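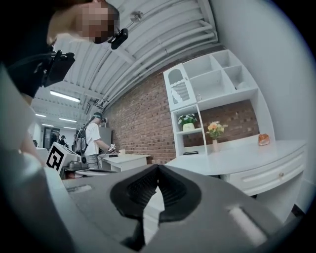
4 min read

Print this page | E-mail this to a friend

So the old cordless in the kitchen finally gave up in April, and I did the thing everyone told me not to do, which was buy another landline phone. With a cord! And an answering machine built in! My sister Odette laughed for a good long while.

I had my reasons. Cell service at our end of Trosstead is terrible (one bar by the bathroom window, none at all in the kitchen), and Mom won't call a cell number if she can help it. She likes to know where the phone is that she's ringing. Plus I kept losing the cordless under couch cushions, and the battery was down to one short call before it started beeping at me.

The new one is a Praltar, the basic desk model in dark gray. I looked at a Dreritz too, and the Dreritz has the nicer screen, but the buttons are flat and shiny and I couldn't find the 5 with my thumb. The Praltar has proper buttons with some travel in them, and a little bump on the 5 where it belongs. I pressed them all in the store like a kid in an elevator.

Setting it up was mostly easy. Plug in the line, plug in the power, pick a language. Then you get to the time and date, and that's where I lost half an evening. You have to hold down the menu key until it beeps, and it has to be the second beep, and if you let go on the first one you end up in ringtones. I heard a lot of ringtones. I ended up with number 2, a plain old two-note ring that sounds like the phone my aunt had in her hallway.

The PIN for picking up messages when you're away comes set to 1738, and the booklet says to change it, so please do change it. I only found that on page 183. Who writes a 183-page booklet for a desk phone? (Okay, it's in eleven languages, but still.)

What I really love is the sound. I'd forgotten what a call is like when you aren't both saying "sorry, go ahead" every ten seconds. I talked to Huguette Delorme for over an hour the first night and we didn't drop once. She thought I was calling from next door. The cord also keeps me sitting down, so I'm not wandering off to unload the dishwasher while somebody tells me about their knee.

Gripes, because I do have a couple. The cord is short. I can reach the kettle but not the fridge, so I've ordered a longer one from Guérin, the little parts shop that still sells that kind of thing. And the message light blinks all night long, bright red, even when the message is two seconds of someone hanging up. I've been putting a potholder over it – there must be a setting somewhere, but I haven't had the heart to go back into that menu.

Oh, and the speed dial! Mom is on the first button, Odette is on the second, and the pharmacy is on the third. If you have my number ending in 2773, it still works, same as always. Just let it ring a few extra times, because I may be at the far end of the house and this one doesn't come with me.

If anybody knows how to shut off that red light, leave me a comment. I'll write again when the long cord gets here.

Contact | Copyright, all rights reserved | Back to top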